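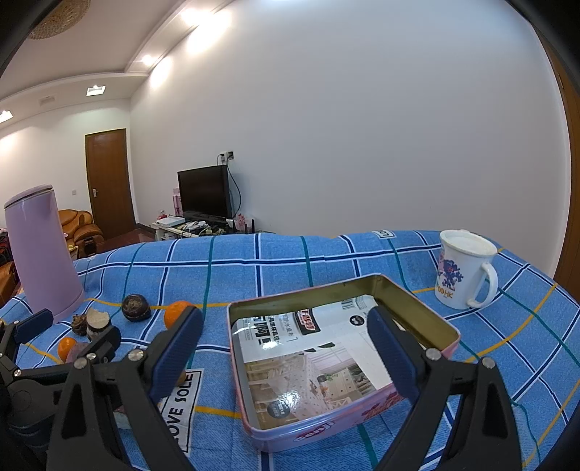 How to turn an old biscuit or sweet tin into a storage box

A good tin outlasts what came in it by years. Most of us have a few at the back of a cupboard, kept because they seemed too nice to throw away, and most of them are empty. With an evening's work a tin can be made into a proper box for sewing things, tea bags, letters or spare keys. No special tools are needed and very little money.

The method is the one I use for rectangular tins. Round ones work too, but cutting the lining is more fiddly, so start with a rectangle if you have the choice.

What you need

One metal tin with its lid
Washing-up liquid and a soft cloth
A sheet of thick paper or thin card for the base
A piece of cotton fabric or felt, if you want a soft lining
PVA glue and a flat brush
Double-sided tape
Pencil, ruler and sharp scissors
Fine sandpaper, 200 grit or finer
A cloth on the table, so that the tin does not scratch the top

Choosing the tin

Run a finger carefully along the inside rim. On a well-made tin the metal is rolled over and feels smooth all the way round. Where the roll has opened up there may be a sharp edge, and that tin is better used for something that nobody reaches into every day.

Check the corners inside for rust. A few brown specks will rub off. If the rust has gone through to the outside, choose another tin.

Printed tins with bright colours or cartoon lettering are cheerful on a shelf and I would leave the outside as it is. Paint rarely sticks well to a shiny printed surface, and it chips at the corners within months.

Cleaning

Take out anything loose first. Tins often come with a printed paper insert in the bottom. Keep it for now, even if you don't like the picture, as it can be used as a pattern for the new lining.

Wash the tin in warm water with a little washing-up liquid. Don't leave it to soak. Water gets into the seams and is hard to get out again, and that is how rust starts. Dry it with a towel, then stand it upside down with one edge raised on a pencil and leave it for 60 minutes in a warm room.

If it still smells of biscuits or tea, put a spoonful of bicarbonate of soda in the bottom, close the lid and leave it overnight. Tip it out in the morning and wipe with a dry cloth.

Rub any rust specks with the sandpaper, lightly, and wipe away the dust.

Making the base lining

If you have the old insert, lay it on the card and draw round it. If not, measure the bottom of the tin inside, not outside, and take 2 mm off both the length and the width. Round the corners slightly with the scissors. A square corner in a curved tin will always lift.

Try the card in the tin before you glue anything. It should drop in and lie flat. If it bows in the middle, trim a sliver off one long side and try again.

For a fabric lining, cut the cotton 15 mm larger than the card on every side. Iron it. Brush a thin coat of PVA over the card, lay the fabric on top and smooth it from the middle outwards. When it is dry, turn it over, snip off the corners of the fabric at an angle and fold the edges on to the back with double-sided tape. The folded edge adds thickness, so the card underneath needs to be a little smaller than for a plain paper lining — another 1 mm each way is enough for thin cotton.

Checked fabric looks smart but shows every mistake. Line up one stripe with the long edge of the card before you press it down.

Fixing it in place

I use two short strips of double-sided tape and no glue. The lining can then be lifted out when it gets dirty. Press it down with the flat of your hand, starting at one end.

Lining the sides

This is optional. Cut a strip of card as tall as the inside wall, stopping just below the rim, and long enough to go round once with a 10 mm overlap. Score it where it meets the corners so that it bends cleanly. Put it in before the base and let the base hold it in position. Keep it clear of the rim or the lid will not shut.

Dividers

For buttons, thread and so on, two pieces of card that slot together will make four sections. Cut a slot halfway down one piece and halfway up the other. Felt on the bottom stops small metal things rattling.

Problems

The lid sticks. Rub a candle stub along the outside of the lip.

The fabric has bubbles. There was too much glue. Peel it back while it is wet and start again, or prick the bubble with a pin and press it with a warm iron through a cloth.

The lining has gone wavy. The card was too thin for the glue. Press it under heavy books until it is fully dry before it goes in the tin.

Looking after it

Wipe the outside with a barely damp cloth. Keep it away from the kettle and the sink, where steam will settle on the metal. If you store food in it, leave out the glued lining altogether and use a fresh sheet of baking parchment each time.

Written by Duangjai Thammasiri. Last updated 26/02/2023.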